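Sellham Slipcase, Clothbound, for Trade Hardbacks

Product group: Book protection and presentation
Maker: Jarnari Bindery Supplies
Minimum order: 100 units

The Sellham is a five-sided slipcase for hardback books in the standard trade formats. It is supplied made up, covered and ready for blocking, and is sold to small publishers, private presses and authors producing their own special editions. It is not stocked in single units.

Construction

The case is built from 2 mm grey board, mitred at the spine edges and covered in a single piece of book cloth. The interior is lined with uncoated paper. Thumb cuts are optional and must be requested at the time of order, as they can't be added once the case has been covered. The open edges are turned in by hand.

Adhesive is a water-based PVA, pH neutral. Cases are pressed overnight and should be left to stand flat for a day after unpacking before books are inserted.

Sizes

Demy octavo: 216 x 138 mm
Royal octavo: 234 x 156 mm
Crown quarto: 246 x 189 mm

Sizes given are trimmed page sizes. Spine width is made to order from 15 mm to 60 mm. Please send a bound copy or a bulking dummy with the final paper stock. We don't work from calculated spine widths, as jackets and head bands change the fit. If the book will be sold in its jacket, send it jacketed.

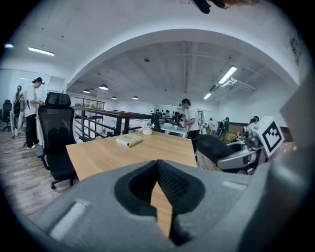
Table with a pale wooden top.

Cloth and blocking

Standard cloths are black, navy, bottle green, oxblood and natural. Other colours can be ordered in from the mill for runs of 1,000 or more. Foil blocking is available on the front panel and spine in gold, silver, white or matt black. Artwork should be supplied as vector files in one colour, with no line finer than 0.3 mm. Halftones can't be blocked on cloth.

Brass dies are charged separately and remain the customer's property. We store them for two years after the last use.

Run lengths and delivery

100 to 999 units: four weeks from approval of sample
1,000 to 2,000 units: six weeks
Over 2,000 units: by quotation

One unblocked sample is included in the price. Approval must be given in writing. Orders approved in February may take a week longer owing to the annual service of the covering line.

Also in this range

The Irley is a lighter paper-covered version for paperbacks, in the same three formats. The Rallis is a drop-back box for loose sheets, prints and signed title pages, with a choice of cloth or quarter leather.

Contacts

Quotations and samples: Violeta Pereyra
Artwork and dies: Iason Bakalis
Trade accounts: Elfriede Seidel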